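Bin picking cell: cable keeps snagging at the wrist

gonaditz_nights
30 Jan 2022
We have a KUKA picking mixed bits out of a grey bin, two bins back to back on a wooden table, clamped where they meet. The dress pack loops round the wrist and drops to the gripper. It rubs. Last service was at 2,280 hours, we are now on 3,167, and the sleeve has the look of a chewed pencil.
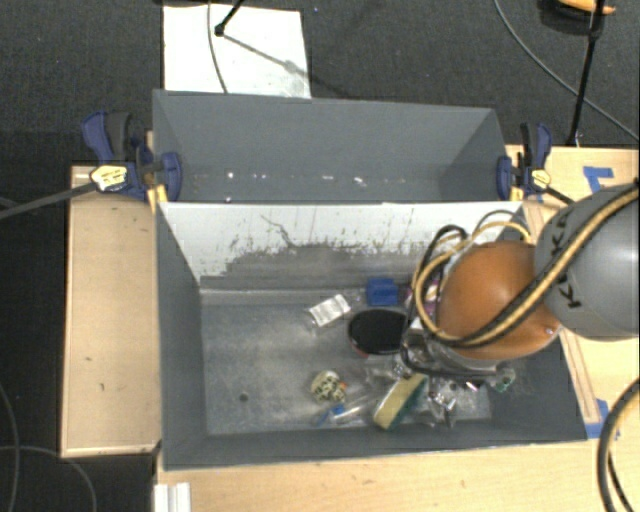
I've tried shortening the loop, which cured the rubbing and gave me a cable that goes tight when joint six turns past halfway. Suggestions welcome, apart from "buy a new one", which my boss has already enjoyed.

Brøndum
Too much slack, same as everyone. Take out 11 cm and limit joint six in the program.

PeriklisSpanos
Disagree. Limit the joint and it'll never reach the corners. Leave the slack, move the strap further up the arm.

Brøndum
I ran one like that at Wirnow from September. No complaints.

PeriklisSpanos
You'd left by October.

aron_spares
Check the clamps while you're in there. Ours crept a few mm and the gripper kept kissing the bin wall. I blamed the cable for over a week.

gonaditz_nights
Moved the strap. Also nipped up the left clamp, which took half a turn — thanks, Aron. Will report back if the sleeve gets any worse.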